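Your Romimo Desk Scanner: Questions We Hear Most

Posted 2023-05-07 by Þórey Frandsen
14 shares | 3 comments 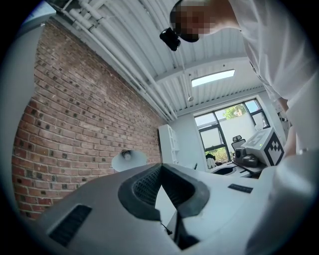 What do I need to run the Romimo with my laptop?

You need a laptop with a free USB 3 port and 8 GB of memory, plus the Kondness software, which you can download once you've registered your scanner. Most machines bought in the last several years will do fine. If yours is older, go ahead and try the software on its own first (it opens perfectly well without a scanner attached) and spin one of the sample models around with your mouse. If that feels smooth, you're in good shape.

Can I plug it in through a hub?

You can, but please use one with its own power supply. The scanner draws more power than people expect when the depth sensor wakes up, and a small travel hub will often drop the connection halfway through a scan, which is terribly frustrating when you've been going nicely for two minutes!

How big an object can I scan?

Anything up to 200 millimeters across will fit on the turntable. Larger things can be done by hand in sections, and Kondness will stitch the sections together for you, though I'd suggest getting a few small pieces under your belt before you try a chair. Chairs are hard. All those thin legs.

My scan came out full of holes. What went wrong?

Nine times out of ten it's the surface. Shiny, clear and very dark things are difficult for any depth sensor to read, ours included. A light dusting of cornstarch works wonders on glazed pottery, and it wipes right off afterward. Strong sun through a window is the other usual suspect, so draw the curtains and try again before you write to us.

Will the files work with my 3D printer?

Kondness saves to STL, OBJ and PLY, and just about every slicing program reads at least one of those. Do run "Close Mesh" before you export. Color is only kept in OBJ and PLY, so if you're sending your model out for full-color printing, pick one of those and send the texture file along with it.

Does it work on a Mac?

Not yet, I'm sorry to say. Grímur Lund and his team in our Dernholm office started on a Mac version in March and it's coming along, but I'd rather not promise a date and then have to come back here and change it. Sign up for the newsletter and you'll hear as soon as there's a test version.

How long is the warranty?

The scanner is covered for 3 years and the turntable for 2. Keep your receipt, and keep the box too if you have the closet space, as it's by far the safest way to ship anything back to us.

Where do I find replacement calibration cards?

They're in the Nørgaard web shop under part number 172. If your card is only a bit smudged, a soft dry cloth will usually rescue it. Please don't print your own! Home printers stretch the pattern very slightly, and your scans will come out the wrong size.

Contact support | Terms | Privacy | © 2023 Nørgaard | Back to top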